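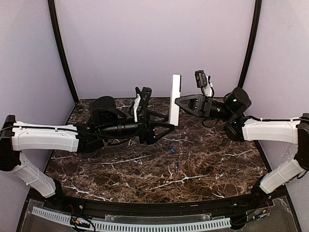
Photo: Irén Oláh / Karnurthorpe Handling Lab

Print this page | E-mail this page

Progress report to the Kerekes Fund: working rules for two-arm benches
Posted in April by Irén Oláh
3 shares | 8 comments

When the Kerekes Fund agreed to pay for this work, the proposal promised "a short, usable code of practice for shared benches." The draft is now on its third version, and I can report that it is usable. Short is under discussion.

The code covers benches where two arms work on the same object. Most of the safety paperwork we inherited at Karnurthorpe was written for one large arm behind a fence, and it is very good on fences. It has nothing to say about two small arms meeting over a tabletop with a gripper each, a camera on each gripper, and one white block to agree about.

What is finished

The handover section is done. One arm may not open its grip until the other reports that it is holding. This sounds too obvious to write down, and we had three meetings about it. The sticking point was the word "holding," which the Vitach people took to mean contact and we took to mean force. The text now says force, and gives the operator a place to enter the figure used. A blank box means the session does not start.

The cable section is also done. It runs to a page and a half, which is a page more than anyone wanted. Every cable on a moving link has to be clipped, and any loop near a gripper has to be checked by hand through the full range of the wrist before power goes on. Wiring at the front of the bench belongs in the duct. We have found that people agree with this rule warmly and then go to lunch.

The log format was settled after Husater offered us theirs, and we cut it by half. Over 1151 sessions have been entered in it so far. The comments field was meant for faults and has become a kind of diary, but the faults are in there if you read on.

What is not finished

Clear-table rule. Version two said the surface must be free of everything except the object being handled. Version three allows "task items" to stay down, provided they are named on the session sheet. Small parts are the trouble. A short blue cylinder on the marbled top is easy enough to see, and a thin blue sliver takes a second look. I would like a rule that asks for the second look without using the phrase "due care," which has never made anyone look at anything.

Status lights. The draft asks that an indicator be visible from the operator's chair. It doesn't yet say what each color must mean, and Vitach and Husater have opposite habits. I have asked both for their preference in writing and received two long letters.

Stop button. Agreed in principle by all parties. The distance from the chair is being argued over by people with different arms.

Money

Spending is on plan except for printing. We ordered laminated bench cards for version two, and version three changed the wording on them. They make decent coasters. The remaining balance on line 1831 will cover a second printing if the Fund will let us move it from travel, which we have barely used.

Next steps

Vitach will run the handover section on its own benches and send back objections. I expect objections. After that the clear-table rule goes out for comment, with the session sheet attached so that people can see how little room there is on it.

I would ask the Fund for one decision before the next report: whether the code should carry the Kerekes name on the cover. Husater has asked, twice, and would like to know who to complain to.

Irén Oláh
Karnurthorpe Handling Lab

E-mail this page | Print this page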